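The Long Way Around a Low Blood Count

Jul 18, 2025

For most of last spring, Viorica Iordache thought she was simply getting older. She would climb the stairs to her apartment above the bakery on Dorkwood Street, put her bags down on the landing, and stand there a while with one hand on the rail, looking out the little window as if she had always meant to stop and admire the parking lot. Her daughter bought her better shoes. A neighbor suggested magnesium. She started going to bed before the evening news and waking up as tired as she had been when she lay down.

It was a dentist, of all people, who told her that her gums looked pale and that she might want to have her blood checked. She put it off, as people do, and then in the middle of a dull week she went. The result came back with one number flagged, and the word beside it was anemia.

I have spent a good part of this year talking with people who have been given that word, and what strikes me is how little they felt they had been told. Anemia sounds like an answer, and in a way it is, but it is a bit like hearing that your car is low on oil. You still want to know where the oil went. The blood has too few healthy red cells, or too little hemoglobin inside them, to carry oxygen around the body as well as it should. The tiredness follows from that, and so can the cold hands, the headaches, the short breath on a hill, the heart that thumps when you've only gotten up to answer the door.

The most common cause is a shortage of iron, and iron can go missing in a number of ways. Heavy periods will do it. So will pregnancy, when the body is building blood for two. Some people don't get enough from what they eat, and others eat plenty but don't absorb it well, as can happen with celiac disease or after certain kinds of stomach surgery. And sometimes there is a slow bleed somewhere in the gut, too small to notice, that goes on for months. That last possibility is why a good doctor won't just hand an older man or a woman past menopause a bottle of tablets and wave goodbye.
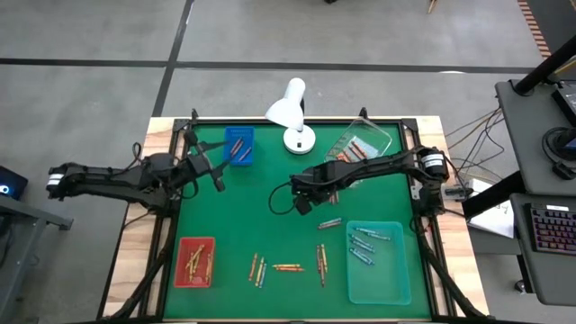 Barrett Lindgren wishes his own doctor had been that stubborn. He took iron for the better part of a year, he told me over a very long cup of coffee, and every time the count crept up a little it slid right back down again, and he never thought to ask why. When he finally did, the trouble was an ulcer, and it had probably been bleeding the whole time. "I was filling the tub with the plug out," he said, and then he said it again, because he was pleased with it, and I don't blame him.

Iron isn't the whole story, either. A lack of vitamin B12 can bring on anemia too, and it deserves special attention, as it can also affect the nerves. People notice tingling feet, or a clumsiness they can't explain, or a fog over their thinking. The body needs a protein made in the stomach to take in B12 from food, and in a condition called pernicious anemia that protein is missing. Strict vegans can run low as well, and so can people who have been on some common diabetes or heartburn medicines for years. Many people are treated with shots, and others do well on high-dose tablets - 1000 micrograms is a strength you'll see on plenty of labels - but which of these suits you is a matter for you and your doctor, and it's worth having the test before you start swallowing anything.

Then there are the anemias that travel with something else: kidney disease, long-lasting inflammation, thyroid trouble, the inherited conditions such as thalassemia and sickle cell disease. A basic blood count gives the first hints, partly from the size of the red cells. Small ones often point toward iron or thalassemia, large ones toward B12 or folate. A ferritin test shows how much iron is in storage, though it can look normal or even high when the body is inflamed, and that has fooled many a patient reading results alone on a phone at midnight.

Viorica's turned out to be iron, and after the follow-up tests she was put on one tablet every other day. She takes it with a small glass of orange juice and keeps it 2 hours away from her tea, which she minds more than anything else about the business. Tea and coffee can both get in the way of iron, and so can calcium. The tablets upset her stomach at first, so she called the clinic and they changed the kind.

Her daughter has taken to cooking lentils. There have been lentils in soup, lentils in a pie, and one evening in July, lentils in what was described to her as a meatball. She ate two of them. She is due back for another blood test next month, and in the meantime she still stops at the landing now and then, mostly to see who has parked in her spot.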